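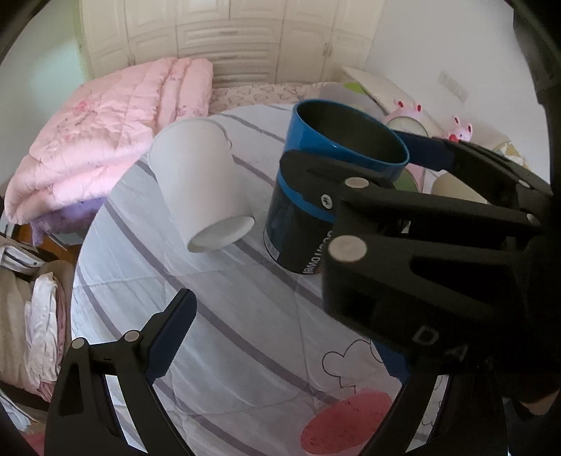

Fig. 7. Paper cup and open canister on a striped sheet.

Section 4: Putting the Loko Humidifier in a Bedroom

The Loko 409 is a quiet machine, and most people buy it for the room where they sleep. Read this section before you fill the tank. You may be tired when you get to it, so the steps are short.

Choosing a spot

1. Find a hard, level surface at least knee high. A dresser works. A stack of magazines is level only until you add water.

2. Leave 40 inches between the mist outlet and your pillow. Closer than that, you will wake up damp and blame the roof.

3. Point the outlet toward the middle of the room. Wallpaper is patient, but it does keep score.

4. Run the cord behind the furniture. Do not run it under a rug.

CAUTION: Never stand the humidifier, or anything else holding water, on a bed. The mattress will drink all of it.

Filling the tank

5. Unplug the unit. Lift the tank straight up by the handle. If it resists, turn the collar a quarter turn to the left and try again.

6. Turn the tank over and unscrew the cap. Put the cap where you will find it. Replacement caps are part no. 343, and our parts desk mails out a great many of them.

7. Fill with cool tap water to the line. The space above the line is not a bonus.

8. Screw the cap on, turn the tank upright over the sink, and wait ten seconds. A drip means the washer is crooked.

9. Seat the tank on the base. It should click. The older Adel base does not click and never has.

NOTE: Do not add oils, perfume, or cough drops to the water. Edgardo Dumlao in our repair shop has asked us to repeat the part about cough drops.

First night

10. Plug in and set the dial to LOW. The green light comes on, and mist follows within three minutes.

11. To dim the light, hold the dial in for two seconds. Hold it for five and you have reset the timer, in which case go back to step 10.

12. If the windows are fogged in the morning, move the dial down or open the door a little.

If the light blinks red, the tank is empty or the unit believes it is. Refill and reseat it. If it goes on blinking, see Section 9, error 1031.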